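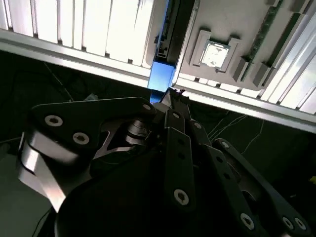 Do I need to know anything about robots before I join?
Knowing nothing is fine, and in some ways easier on the rest of us. Most people arrive having changed a plug or read a forum. If you can follow a recipe and own up when you've lost a screw, you'll manage the first term.

Who runs the club?
Charmaine Baloyi started it and still does most of the teaching. Henrique Brandão looks after the mechanical side and Vinh Tạ the software, and they disagree about whose fault everything is. Judite Figueiredo handles membership, keys and anything involving the building. Write to her first. She answers.

What does it cost?
£30 a term, or £5 an evening if you'd like to find out whether you can stand us. Under-18s pay half. Tea is included, biscuits are by arrangement with your conscience.

Where are you?
Upstairs at the Enbridge Centre, above the dance studio. Use the side door and go up the stairs until the music gets quieter. There is a lift, but it needs a key, so tell Judite in advance if you'll be using it and someone will meet you at the bottom.

When do new members start?
September is the main intake. We take a few people at other times if there's a bench free. The waiting list was last cleared on 22 April 2019, and anyone who put their name down before then and heard nothing should write again, with our apologies. We changed email provider and it went about as well as you'd expect.

What will I be doing for the first few weeks?
Making one motor turn, then making it stop where you asked. The second part takes longer. After that you join one of the project groups, where you'll spend a month on cables and come to have opinions about connectors.

What are the project groups?
At present there are three. Kokis is the beginners' rover, rebuilt every year by whoever is newest, which accounts for its handling. Preron is the gripper group, who work on picking up small things and putting them somewhere specific. Lehtinen is the line-following group, named after a street Henrique once got lost in.

I want to go straight into the gripper group. Can I?
You can ask. Valter Guerreiro runs it and his usual answer is "after the rover". He likes people to have broken something cheap first. Exceptions have been made for anyone who can crimp properly.

Why does it take so long to get a robot to pick something up?
Because you have been doing it since you were a baby and have forgotten the work you put in. A gripper has to reach the right spot, at the right angle, close by the right amount and then not change its mind. Being a few millimetres out is enough to send a part under the radiator. We keep a ruler for fetching things from under the radiator.

Do you enter competitions?
One a year, the regional assembly challenge for amateur clubs. Teams are given a board and a set of parts, and the robot has to put the parts in the right places before the clock runs out. Last time we scored 63, a club record, and came nowhere near the podium. The winners were fourteen and very polite about it.

Does everyone have to compete?
Only if you want to. Some members have been coming for years without going near it. Be warned that in the fortnight beforehand the talk is of little else, and the good screwdrivers are hard to come by.

Can I bring my own project?
Please do, provided it fits under a bench between sessions and has your name on it. Things without names go in the spares box. The spares box does not give things back.

Is there anything I can't bring?
Loose lithium cells, anything that runs on petrol, and your own soldering iron unless Vinh has tested it. Mains-powered home builds need to be looked over before they're plugged in. This rule is older than some of our members and came in after an evening we spent in the dark.

Which programming language do you use?
Python for nearly everything, and a bit of C++ where Python is too slow. If you have strong views about this, Vinh will be delighted, and everyone else will go and put the kettle on.

Can I take club equipment home?
The rover, a multimeter and the starter kits can be signed out for up to two weeks. The Preron equipment stays put. Replacing a single damaged motor last year cost us £455, and we'd rather spend that sort of money on purpose.

My child is twelve. Are they old enough?
Twelve is the minimum, and under-14s need an adult in the room. The adult is allowed to join in. Several have stayed on after the child moved to badminton.

What should I wear?
Closed shoes, and nothing with dangling cords or long loose sleeves. Tie back long hair. Safety glasses are in the drawer by the sink, in two sizes, neither of them flattering.

I've missed a few weeks. Can I come back?
Yes. Your group will have moved on a little, or possibly backwards, and someone will fill you in. Check that your box is still where you left it.

How do I sign up?
Use the form on the contact page and say which evening you'd like to visit. If the form throws an error, it has probably worked anyway. Vinh is looking into it.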